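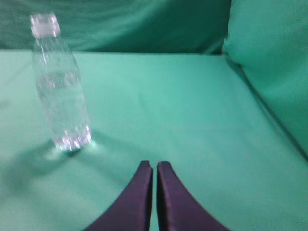 The care and feeding of two purple fingers

Every morning at Skirklow begins with a bottle of water that no one is allowed to drink. It has no label, it is clear from cap to foot, and it stands on a stretch of pale teal cloth waiting to be picked up by a robot arm called Limby. Igor Baláž, who looks after Limby, puts it there before he takes his coat off.

"If it can get the bottle, it can have the rest of the day," he says. "If it can't, I have the rest of the day."

The arm belongs to Jornport, a small firm that wants machines to tidy up after people in waiting rooms and lounges. Clear plastic is the thing it fears most. A camera near the gripper looks at a bottle and mostly sees whatever is behind it, bent slightly out of true, with a few bright glints and a splash of light on the cloth underneath. The splash is often easier to find than the bottle. Limby spent much of December trying to pick it up.

Baláž's answer to this is housekeeping. The lamps are set first, with a paper meter that reads 800 when he is happy and 695 when a bulb is on its way out. Then comes the cloth, which he smooths over the padding with the flat of his forearm, like a man making a bed for an aunt he is slightly afraid of. Small wrinkles may stay. Big ones throw shadows, and Limby has views on shadows.

Then the fingers. They are dark purple, curved on the outside and flat where they meet, and they wear out faster than anything else on the arm. Dust gets on the gripping faces and turns a firm hold into a slow, dignified slide. He wipes them with a damp cloth, dries them, closes them on a strip of card and tugs. If the card comes out too easily, the fingers come off. Each one is held by two screws, and both screws have been on the floor at some point this year.

New fingers are supposed to last 200 hours. Baláž keeps the old ones in a biscuit tin, marked left or right in pencil, and will show them to visitors with very little encouragement.

Fitting a fresh pair means telling the arm where its own fingertips are. Limby opens, closes and creeps down until it touches a metal block, while Baláž watches the gap with his glasses pushed up. A hair's error here becomes a knocked-over bottle later. He does it twice and writes both results in a notebook, although the computer has already stored them. The computer, he points out, was also sure about the splash of light.

The camera gets the last of his attention. Its cable runs down the arm through a row of clips, and the one at the wrist works loose whenever the joint turns too far. The picture then freezes for a moment, long enough for the arm to reach confidently for a place where something used to be. He has asked the supplier, Machala, for a better clip. Machala has sent a brochure.

By the time the bottle test starts, his tea is cold. He stands with one hand near the stop button and says nothing while the fingers line up. A good pick takes a few seconds and looks like nothing much. On a bad one he reaches for the screwdriver, and the bottle goes back on the cloth.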